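**June, props workshop, 8.40 am**

Awards trophy for the Gradlow Television Festival, day whatever it is now. Yasuo rang from the festival office to say the lifetime prize is going to an actor who has asked for "something he can put on a shelf". I had hoped we were past the stage where shelves came into it. The current design has a base wider than any shelf I own.

Cast the second test in resin. 7 bubbles in the nose of the mask, all on the side that faces the cameras. Iñaki says they read as texture from the stalls. Iñaki also said that about the last one. Next pour: warm the resin first, tilt the mould, leave it alone overnight - the last part is for me.

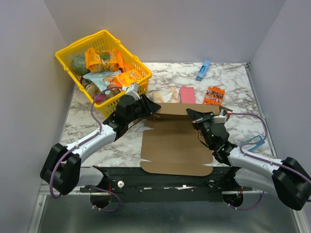 *Cardboard on the marble-pattern top, an arm at either side.*

Engraving. Sointu sent the wording over, then sent it again with "Outstanding" spelt properly. Plate takes 100 characters and the full title of the prize plus his name plus the sponsor (Bidley, who want to be first) goes well over. Options are smaller letters or a less grateful festival. Asked her to choose.

Budget left is 500, which has to cover the plate, the felt and 2 spares in case a presenter drops one on stage again. Hazel wants it known that she did not drop it, she "placed it at speed".

Clip reel is Inmaculada's problem, but she came down to ask whether the trophy could be matt, as the gloss one flared under the lights at rehearsal. Tried wire wool on a scrap. Looks like a bar of soap. Will try the satin lacquer after lunch and put the scrap under the desk lamp.

To do: felt, lacquer, ring Barroso re plate, measure an ordinary shelf.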